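The practice pads at Arroyo come out of a cooler on Thursday morning, and each one gets a single long cut. Ezequiel Collado wants it closed with black thread, which is easy to see against the pale surface. His log of finished closures stands at 483. 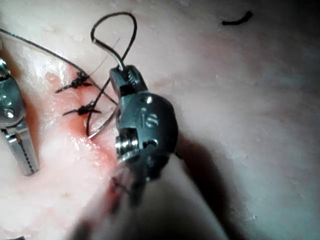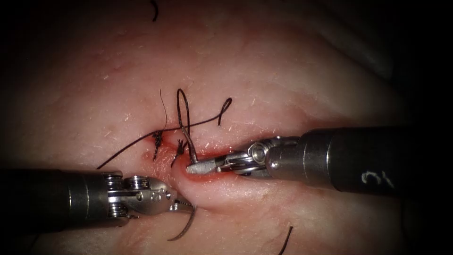
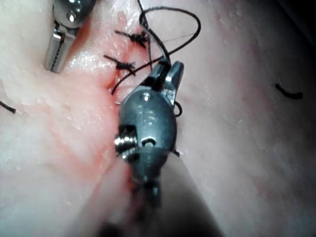 Suturing practice at Arroyo: an incision in a tissue pad, with the needle drivers at work.

Collado looks at the knots first, then at the tails. He likes them short. A knot pulled too tight puckers the edge, and he will ask for it to be cut out and tied again. The curved needles go into a sharps bin at the end of the morning.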